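Chapter 7
Small Goods and the Household Budget

7.1 Why small purchases matter

When people are asked what they spend their money on, they name the large items first: rent or mortgage, food, fuel, perhaps a car. They seldom mention the things bought for small sums and kept in drawers, such as brushes, pens, string, batteries, cups and candles. Economists were slow to look at these goods too. A single purchase is too small to change a household's position, and older budget surveys put the whole group under the heading "sundries".

The first attempt to treat sundries as a subject in its own right came from the town of Onstead. Ctibor Lukáč, then a lecturer in household economics, asked families to keep every receipt for a year, however small the amount. Of the 587 families approached, 424 returned a complete set. The rest dropped out, most of them in November, when the shops were busy and record-keeping became a chore.
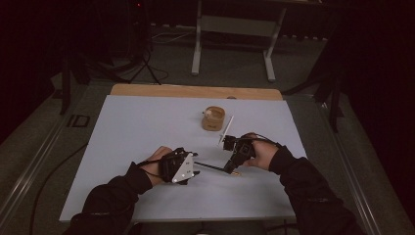
Lukáč found that sundries took up a larger share of spending in poorer homes than in better-off ones. This was the reverse of what he had expected. Families with little cash to spare bought in small amounts and bought often, and so paid more for each unit. A packet of two candles costs more per candle than a box of twenty, but the box has to be paid for all at once. We shall return to this pattern in section 7.4 under the name of the small-pack penalty.

7.2 What counts as a small good

For the purposes of this chapter, a small good is an item which

is bought by a household for its own use;
costs less than one hour's pay at the local median wage;
is not eaten, drunk or burned as heating fuel.

The second condition needs some care. An hour's pay differs from place to place, so the same item may be a small good in Onstead and fall outside the definition in Paditz, where wages are lower. This is deliberate. The definition is meant to capture how a purchase feels to the buyer, and price alone does not do that.

The third condition leaves out tea and sugar but keeps in the cup and the spoon. Some writers, among them Aivar Dzene, would also leave out anything expected to last longer than a year. Dzene argues that a cup which serves for ten years is closer to furniture than to a box of matches. We have kept such items in, for the practical reason that shop records do not say how long a thing will last.
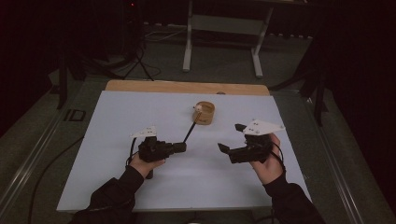 Figure 7.1 A wooden cup. Plain household items of this type are counted as small goods.

7.3 Where small goods are bought

Until fairly recently most small goods came from general shops near the home. The Mägi stores were typical: one room, one counter, and a stock list of 188 lines that hardly changed from year to year. Customers asked for what they wanted and the assistant fetched it. Prices were seldom marked, and credit was given to people the shopkeeper knew.

Self-service changed this. When the Grenerel chain opened its first branch in Paditz, goods were set out on open shelves with the price beside each one. Shoppers could compare two brushes without having to ask to see them. They could also pick up things they had not come in for — a point that interested the chain a good deal — and the average number of items per visit rose.

The older shops did not vanish at once. Many kept going by opening late and by continuing to offer credit, and the effect of that credit on prices is the subject of the next section.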